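Dorkunness

Dorkunness est un jeu de rôle en ligne massivement multijoueur (MMORPG) développé par le studio Timbridge et édité en Europe par Van Rooij. Le jeu se déroule sur Drirnska, continent divisé en 11 provinces. Modèle économique : abonnement mensuel, avec période d'essai limitée au niveau 20. Disponible sur PC, puis sur consoles.

Développement

Projet lancé en interne comme jeu solo. Passage au multijoueur décidé tard, après une première maquette jugée trop vide par l'éditeur. Le moteur est maison, hérité d'un jeu de stratégie annulé, d'où la caméra haute par défaut et la grille de placement encore visible dans l'éditeur de maisons. L'équipe a compté jusqu'à 285 personnes pendant la dernière année de production, puis a été réduite après le lancement.

Bêta fermée en deux phases. La première ne proposait que la province côtière et trois métiers. La seconde a ajouté les donjons à quatre joueurs, les montures et l'hôtel des ventes, fermé au bout d'une semaine à cause d'un bug de duplication (les objets mis en vente restaient dans le sac si le joueur changeait de zone pendant la confirmation). Remise à zéro complète des personnages avant la sortie.

Système de jeu

Pas de classes au sens strict. Le personnage porte deux écoles, une majeure et une mineure, modifiables dans n'importe quelle auberge. L'école majeure donne le rôle en groupe (protection, soin, dégats), la mineure donne des compétences d'appoint. Certaines combinaisons ont longtemps été dominantes, surtout Veilleur/Sel, corrigée deux fois.

Le combat repose sur une jauge de souffle commune à toutes les compétences. Elle remonte vite hors combat, lentement en combat, pas du tout sous l'eau. Les combats de donjon sont donc rythmés par des pauses, choix discuté dès la bêta.

Métiers : récolte et artisanat séparés. Un personnage peut apprendre tous les métiers de récolte mais seulement deux métiers d'artisanat au rang maître.

Logement

Ajouté avec la première mise à jour majeure. Les parcelles sont attribuées par tirage au sort, une par compte. Construction libre par blocs, à partir d'un bloc de base et de ses variantes (demi-bloc, pente, angle). Le plafond est de 977 blocs pour une petite parcelle, meubles non compris. Les blocs se fabriquent chez le maçon ou s'achètent contre des jetons de province.
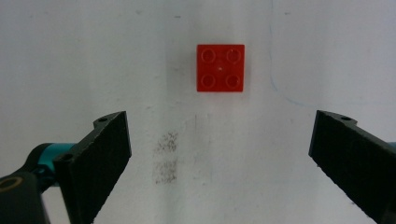 Maelys du Sel, sur le forum francophone, trouve que le plafond devrait tenir compte des meubles retirés, et que le maçon coûte trop cher pour un joueur seul : elle dit avoir fini sa tour en farmant les jetons de la province nord pendant tout un mois d'octobre, sans jamais toucher au métier. Remarque souvent reprise depuis. Le studio a répondu par une baisse du coût en pierre, sans modifier le plafond.

Les maisons de guilde suivent les mêmes règles mais avec un coffre partagé et un droit d'édition par grade. Un plan de maison peut être enregistré puis échangé entre joueurs ; le destinataire doit fournir les blocs lui-même. Une parcelle laissée sans visite du propriétaire est libérée après trois mois, contenu envoyé par courrier en jeu.
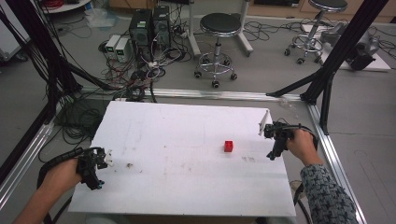
Depuis la mise à jour suivante, l'édition à plusieurs est possible sur une même parcelle, à condition que tous les participants soient dans le même groupe. Annulation des actions limitée à son propre historique. Problème connu : un bloc posé par un joueur déconnecté reste verrouillé jusqu'à la sortie du groupe.

Univers

Drirnska est décrit comme un continent qui s'enfonce lentement dans la mer. Chaque province est gouvernée par une charge élective, la Digue, et l'intrigue principale suit la disparition des registres de la Digue du nord. Le joueur commence greffier, finit arbitre. Le scénario principal compte 171 quêtes à la sortie, dont une bonne part de trajets à pied avant l'obtention de la monture, vers la fin du deuxième acte.

Deux peuples jouables au départ, un troisième ajouté ensuite. La langue des inscriptions est un chiffrement simple, résolu par les joueurs avant la fin de la bêta.

Evénements saisonniers

Fête des Lanternes, Grande Marée, Nuit des Greffiers. La Grande Marée inonde temporairement les provinces basses et ouvre des zones de plongée. Récompenses cosmétiques uniquement, sauf la première année (un anneau d'endurance, retiré depuis, mais conservé par les joueurs qui l'avaient).

Accueil

Plutôt favorable pour le logement et la musique, mitigé pour le rythme des combats et le début du scénario, jugé lent. Les files d'attente au lancement ont été critiquées, le serveur francophone étant resté fermé aux nouveaux personnages plusieurs semaines. La version console a eu des temps de chargement longs en ville, en partie réglés.

La traduction française a été revue après les premiers retours : noms de compétences différents entre l'infobulle et la quête, tutoiement et vouvoiement mélangés pour un même personnage. Quelques restes dans les quêtes annexes de la province des Salines.

Mises à jour

Rythme d'une mise à jour majeure tous les quatre mois environ, avec correctifs entre deux. Chacune ajoute en principe un donjon, un chapitre de scénario et des éléments de logement. Les raids à huit joueurs sont arrivés avec la troisème. Un mode joueur contre joueur existe, en arène seulement, peu fréquenté hors saison classée.

Voir aussi : Liste des provinces de Drirnska, Ecoles de Dorkunness, Logement (jeu vidéo)

Contact – Mentions légales – © Les contributeurs, textes réutilisables avec mention de la source – Haut de page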